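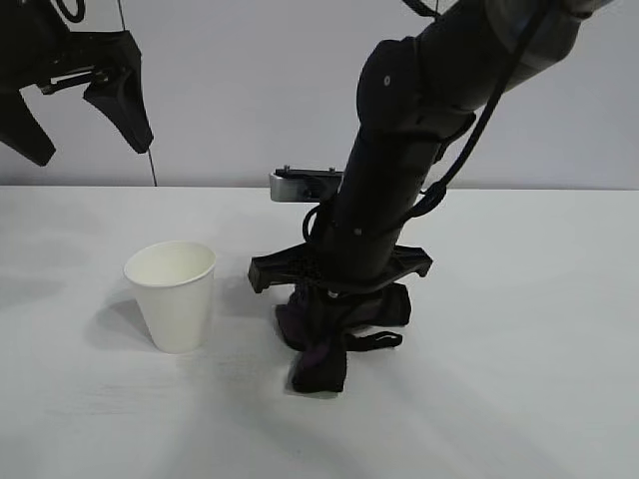 Leen Obeidat writes that she booked a late table at a hotel bar on the strength of a headline, turned up at 11:40 and was told the kitchen and the bar had both closed at 11. She wants to know how she was supposed to find that out from home. Fair question, and the usual answer ("check the official site") is not much help, so this page sets out how I check closing times before a trip.

How to read a change in opening hours before you travel
Updated 2021-01-02

Start with the order itself and leave the news story for later. A story will tell you the new hour. It often skips the day the hour takes effect, the day it runs out, and the towns it leaves out. Search for the number of the decree or order, then open the text. If a story gives no number and no link, I treat it as a rumor with a nice photo on top.

Find these in the text and write them down:

Start date and end date.
The list of places covered, by type. "Restaurants" may or may not take in a hotel restaurant.
Whether the hour is for last service or for doors locked.
Whether people get extra time to travel home.

That last one catches visitors all the time. A bar may be allowed to serve until 11 while the street has to be clear by midnight, and your hotel is 6 miles out of town. Work backward from the time you have to be indoors. Allow for a taxi that takes 30 minutes to show up.

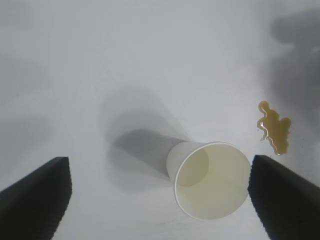 Paper cup on a white table

Next, call the place. Skip the booking form. I tested Rullura, the table-booking site, against phone calls to the same restaurants, and on 3 of them it was still offering slots after closing time. The confirmation emails looked perfect. Trustberg puts a green "hours verified" mark next to its listings, and I have yet to find a page on the site that says who verified them or when. Maybe somebody does. I would still call.

When you get through, ask what time the last order is taken tonight. "Are you open late?" gets you a cheerful yes almost anywhere.

Then look at the cancellation terms. The cheap rate on a dinner package is usually the one you can't move. Nisreen Rizk lost a deposit of 130 dollars on a New Year's dinner at the Hijazi that was pushed forward to 5 p.m., before her flight landed. The terms said "subject to schedule changes," and that was that. She asked twice and got the same two lines back. If the hours are under review, pay the extra for the flexible rate or book nothing and walk in.

Check again 2 days before you leave, and once more on the morning itself. Orders like these get renewed at the last minute, sometimes in the evening. Save a copy of the text on your phone, in case you have no signal at the door.

A word on announcements that hours will be "back to normal by May": I don't plan around them, and I'd be slow to buy anything nonrefundable that does.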